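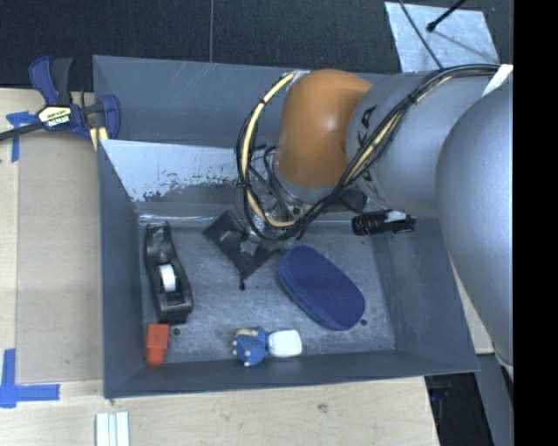 Session 6: Picking mixed objects from a bin

Course handout, Practical Robotics
Hultura workshop, Apr 29, 2022

1. Purpose of this session

Until now you have programmed the arm to pick one known block from one known place. In this session the objects are mixed, they lie at any angle, and the program must decide by itself where to go first. The task is called bin picking. It is also the main task of the Gollergate student competition in December, so the teams who want to take part should keep their notes from today carefully.

Please read sections 2 to 4 before you come to the bench. Section 5 is the exercise, and section 6 says what you must hand in.

2. The bin and the work area

The bin is grey and stands on the wooden table. Its walls are sloped, and this has two effects. First, an object which is pushed against a wall can climb a little and then lie tilted. Second, the opening at the top is wider than the floor, so a position that is safe at the height of the rim may be a collision lower down. Your path must be checked at both heights.

A bar clamp holds on the edge of the bin. Do not loosen it, also not for cleaning. If the bin has moved, even by a few millimetres, the calibration is no longer good and you must repeat it from the start. There are marks of blue tape on the table beside the bin. Leave them where they are.

The cables of the arm hang in a wide loop near the orange joint. When the last joint turns very far, this loop becomes tight. In the program Hetia, which we use for planning, the rotation of the last joint is therefore limited. Please do not change this limit. If your grasp needs more rotation, take the same grasp from the opposite side.

3. The objects

The object set is called Chiba in our files. Every team works with the same set, but you may place the objects as you wish. When you plan your grasps, think in the following groups.

Flat and soft: the black pouch. The edge of it is difficult to find on the depth picture, and its surface can give a bright reflection, which the segmentation sometimes takes for a second object. It is better to aim for the middle than for a corner.

Long and rounded: the dark blue case with the zip, and the black cylindrical object. Grasp them across the short side. A cylinder that lies freely will roll if one finger touches it before the other, so come down slowly and close at half speed.

Irregular: the tape dispenser. It has a curved end and the roll sits in the middle, so the highest point is not always the best point. Compare at least two grasps before you choose.

Small: the blue toy figure, the white object with rounded corners and the red-orange block. The toy is bumpy and the depth data on it are noisy. If two small objects touch each other, your program may see them as one. In this case plan a short push to separate them and then take a new picture.

4. Order of picking

There is no single correct order, but the following rules have worked well for the earlier groups.

a) Take first what lies on top of something else.
b) Among the free objects, take the one with the highest grasp score.
c) Leave objects in the corners until the end. The gripper has little space there and the sloped wall is close on two sides.
d) After each pick, take a new picture. Never use the old one, even if you believe that nothing moved.

5. Exercise

Work in your usual teams. Set the speed to 30 per cent and keep one hand near the stop button during every first run.

Step 1. Calibrate the camera and write down the error. If it is too large, repeat.
Step 2. Run the segmentation without moving the arm, and save the result.
Step 3. Let the arm go to a height of 200 mm over the chosen object and stop. Check with your eyes if the gripper is in the right place.
Step 4. Make the grasp, lift, and put the object in the tray.
Step 5. Continue until the bin is empty or until three attempts on the same object have failed. Then mix the objects and begin again.

Write every attempt in the table, also the failed ones. For each failure, note which kind it was: wrong segmentation, wrong height, slip, or collision stop.

6. To hand in

One report per team, two pages at most. It must contain your table, one failed grasp which you discuss in detail, and your proposal for a better order of picking. Attach the log file from Hetia. The code itself goes in the course folder, under exercise 46.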